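Setting the table for plate practice

Before you start, wipe the teal surface and let it dry. Keep small items to one side until the plate is down. 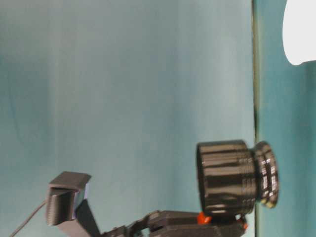
Last changed: 23rd April

1. Lay the Clora plate flat, at least 8 inches in from the front of the table.

2. Put one small cube beside the plate. It may touch the rim – it should not sit under it.

Note: wrapped cubes slide more easily than bare ones. Press the wrapper down at the corners first.
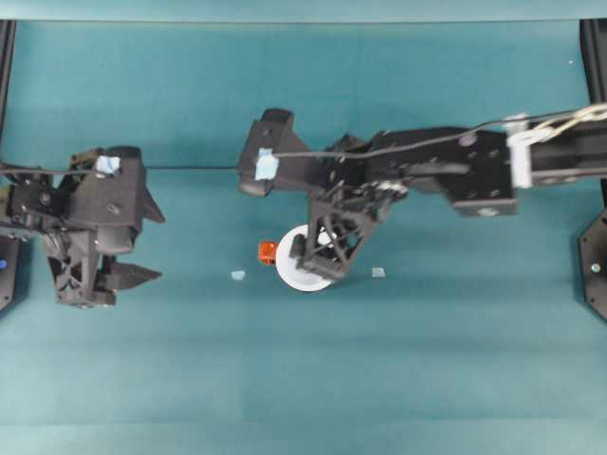
3. Move the cube onto the plate and leave it for 30 seconds. If it rolls off, start again from step 1.

Caution: do not put anything over 600 grams on the plate.

4. Clear the plate first, then the cube. Store wrapped cubes away from sunlight, as the wrappers go brittle.

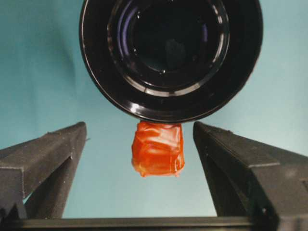 Reader comment, Vorex: We had trouble with step 3 until we changed the wrappers. The old ones had gone stiff by September and would not stay folded.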